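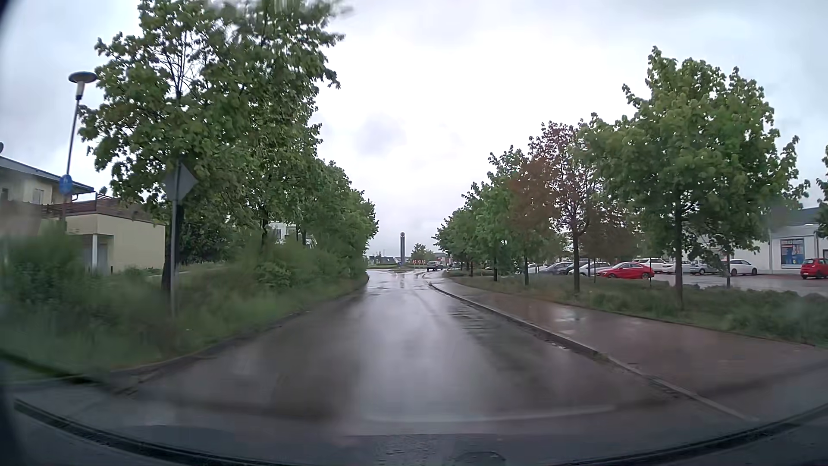
6 min read

I was nine when my gran first told me that the world would end when the well at Doltness ran dry. She said it while buttering toast, in the same voice she used for the weather, and then asked if I wanted jam. I slept badly for a month!

I've been collecting end-of-the-world sayings ever since. I have 569 of them on index cards in a shoe drawer, mostly from small places up and down the coast, and I'd say a third of them involve water doing something it shouldn't. Wells failing, tides staying out, rivers running backwards on a holy day. The rest are mostly stars, bells and cows.

Last December I finally went to look at the Tunuvness prophecy, the one I get asked about most. If you haven't come across it, it's a rhyme of 13 lines, printed on a single sheet and kept in the back room of the museum at Westance. It speaks of a red moon, then a second red moon "before the lambs are grown", and then a great silence over the sea. Every time there's a lunar eclipse my inbox fills up with people who are sure this is the one.

I do understand it. I've stood in a field at four in the morning with a flask, watching the moon go the colour of old brick, and the back of my neck knew exactly what it thought that meant. Eclipses come round on a timetable you can look up years ahead, and I had looked it up, and it made no difference to my neck at all.

What I hadn't expected was the handwriting. Some past owner had filled the margins of the sheet with dates, one under another, each crossed out and replaced by a later one. There are six in all. The first two are in a firm black ink, the others are in pencil and get smaller, and the last has a question mark after it (I found that oddly touching). Whoever it was kept going for years. Did they make plans? Did they still put the potatoes in?

The Mogensen edition, which is the one most people quote online, leaves the margins out completely. It also changes "silence" to "darkness", so half the arguments I've read about solar eclipses are built on a word that isn't on the sheet. I've written to the publisher twice -- no reply yet.

My gran lived to be 100, by the way. The well at Doltness was capped long before that, when the mains came through, and I asked her once whether capped counted as dry. She thought about it for quite a while and said she'd have to see.

Shares: 41 | Comments (17)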